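Plomasia extiende a todas sus residencias el servicio de lavandería en planta

La entidad gestora de alojamientos Plomasia ha concluido la instalación de columnas de lavado y secado en las residencias Girel y Mirani, según ha informado en un comunicado hecho público el 2 de mayo de 2021. La actuación pone fin al sistema de lavandería centralizada en el sótano y sitúa los equipos en las propias plantas de habitaciones.

El servicio queda a disposición de los 448 residentes de ambos edificios. Se han habilitado 27 cuartos de lavado, todos ellos con ventilación propia y acceso mediante la tarjeta ordinaria de residente. El suministro y el montaje han correspondido a la empresa Farnska, adjudicataria del contrato de equipamiento.

La configuración adoptada es la misma en los dos edificios: secadora de carga frontal colocada directamente sobre la lavadora, con los mandos de lavado a media altura. Plomasia señala que esta disposición permite aprovechar cuartos de dimensiones reducidas y conservar libre la zona de paso – una exigencia que figuraba en las condiciones del contrato. 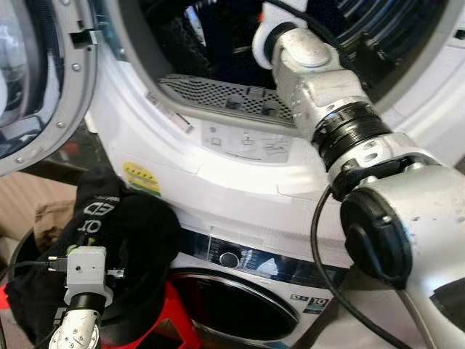 Normas de uso y limpieza del filtro

La puesta en servicio va acompañada de unas normas de utilización aprobadas por la dirección de residencias. La principal obligación que recae sobre los usuarios es la limpieza del filtro de pelusas de la secadora, que deberá efectuarse al término de cada ciclo y antes de retirar la ropa del cuarto. Las pelusas se depositarán en el recipiente destinado a tal fin y en ningún caso en los desagües.

«Un filtro obstruido prolonga el secado y eleva el consumo, además de suponer un riesgo que es sencillo evitar», declaró Sena Nutsugah, responsable de instalaciones de Plomasia. La entidad ha previsto sesiones informativas en cada planta para los residentes de nueva incorporación.

Las normas establecen asimismo que la puerta de la secadora permanecerá abierta cuando el aparato no esté en uso, que se revisarán los bolsillos de las prendas antes de cada carga y que no se introducirán tejidos que hayan estado en contacto con disolventes, aceites o productos de limpieza inflamables.

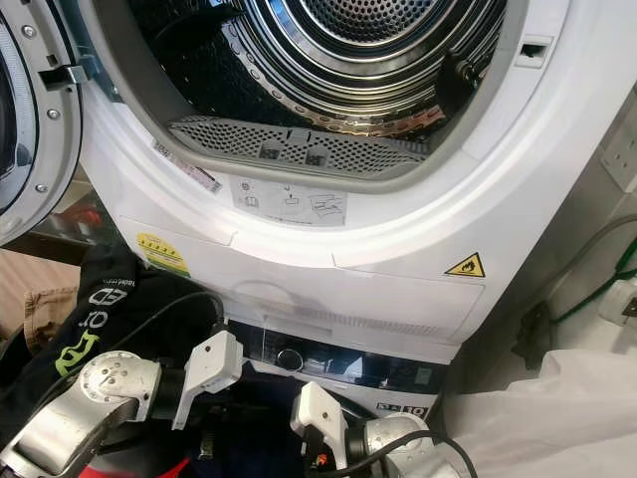
Plomasia recuerda que el mantenimiento técnico de los equipos corresponde en exclusiva al personal autorizado y que los usuarios no deben desmontar ningún elemento distinto del filtro. Las indicaciones para manejarlo figuran en los pictogramas situados bajo la boca del tambor, y a la derecha del frontal se encuentra el triángulo amarillo con el símbolo de una llama, cuya advertencia deberá respetarse en todo momento. La entidad solicita que no se retiren ni se cubran estas etiquetas. Cualquier anomalía se comunicará en la recepción del edificio, con indicación de la planta y del cuarto afectado.

El uso de la lavandería está incluido en la cuota mensual de alojamiento. Durante el periodo de prueba se registraron 1.384 ciclos de secado entre los dos edificios, dato que servirá para ajustar los horarios de apertura. La dirección revisará las normas en septiembre, una vez recibidas las observaciones de los residentes.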